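Floltside Garden Share: Common Questions

How big is a plot?
Full plots are 835 square feet. Half plots are offered at the Riststead site only.

Is there a waiting list?
Yes. Email Torben Wunderlich with your name and the site you want. New plots are assigned in September.

Can I bring my own tools?
Yes. Label them and take them home with you. The sheds are not locked during the day.

How much water do I get?
Each plot may use 2,000 gallons a season. Meters are read every 2 weeks.

Are dogs allowed?
On a leash, on the main path.

Can I pay in installments?
Yes, up to 4 a year.

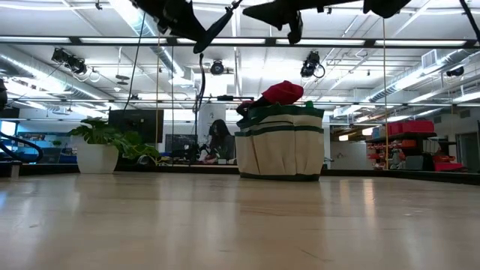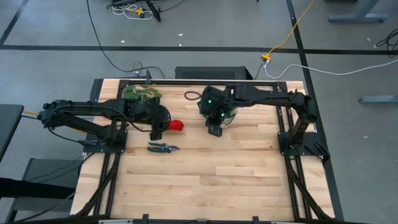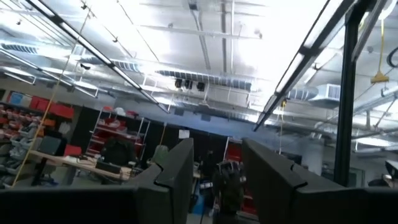
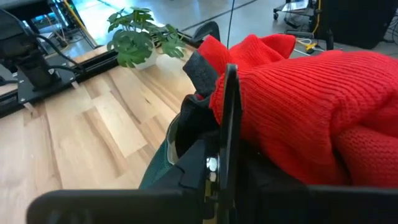 All four taken indoors. First picture: canvas tool bag with green trim.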